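Umby Community Help > Planning and Control > Motion Planning

Reset pose accepted by planner but approach path crosses the basket rim

Asked by Zoi Deligiannis, Apr 11, 2019

Our laboratory is evaluating the Umby planner on a right arm with a multi-finger hand. The task is a tabletop transfer between a mat and a basket, followed by a return to the ready pose. The ready pose is reached without difficulty. The approach into the basket is not: in 13 of 136 planned motions, the path supplied to the controller brings a fingertip through the rim of the basket before descending.

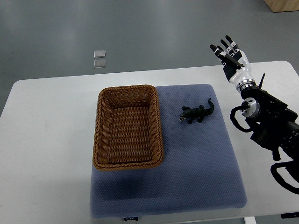
The collision model was prepared from a single scan of the table and is reloaded at the start of every cycle. We represent the basket as a solid box with its top face removed, and the toy crocodile as a simple capsule. The braided rim is thicker than the walls below it, and the model makes no allowance for this. The mat is treated as part of the table. Joint limits and link meshes were checked against the manufacturer's files.

I would appreciate guidance on two points. First, should the rim be modeled as a separate object? Second, is there a supported method of requiring a vertical descent above the basket, or must this be enforced in our own task script? We would prefer to avoid a custom script, as the configuration is shared with our partners at Indska.

Periklis Economou

Please increase the collision padding. We set ours to a large value and have had no further trouble. The setting is in the planner configuration file.

Achilleas Pappas

Padding alone is unlikely to resolve the matter. If it is raised far enough to cover the rim, the opening of the basket becomes too narrow for the hand and the planner will report that no goal state is valid. I recommend the following changes, made in this order so that the effect of each can be observed.

1. Model the rim separately. Add four thin cylinders along the top edges of the basket and attach them to the basket object, so that they move with it when its pose is updated. Keep the general padding at its default.

2. Split the motion into two requests. The first should end at a pre-grasp pose directly above the basket, with the fingers in the shape intended for the descent. The second should be a straight-line segment with collision checking left on. When the fingers are spread on either side of the toy, the hand needs considerably more room at the rim than the closed-hand mesh suggests, and the planner must be given the open shape.

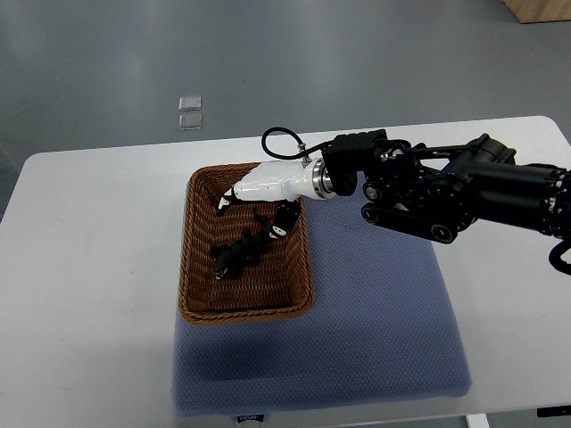

3. Allow contact only where it is intended. In the final segment, permit contact between the fingertips and the toy. Do not permit contact between the hand and the basket, even temporarily. Several users at Fevcombe did so and later found that the permission had carried over into the next cycle.

4. Clear the scene on reset. When the arm returns to its ready pose, detach any attached objects and request a fresh pose for the toy before planning again. A toy that remains attached in the model will travel with the hand in every later plan, and the resulting paths can look quite similar to those you describe.

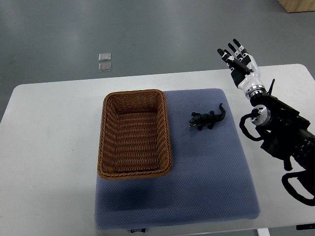 Ready pose, hand raised to the right of the crocodile, basket empty.

With regard to the second question, a vertical descent is supported through the straight-line request and no task script is required. Set the minimum completed fraction to the full path - partial paths are otherwise accepted without a warning in version 3. If the request fails, raise the planning attempts to 300 before altering any geometry.

Kidus Abdella

I agree with the above, with one correction. The rim cylinders must be added before the basket is registered as a tracked object. Objects attached afterward are ignored by the pose update until the next restart. A change to this behavior is planned for July. Until then, please verify in the viewer that the rim moves with the basket.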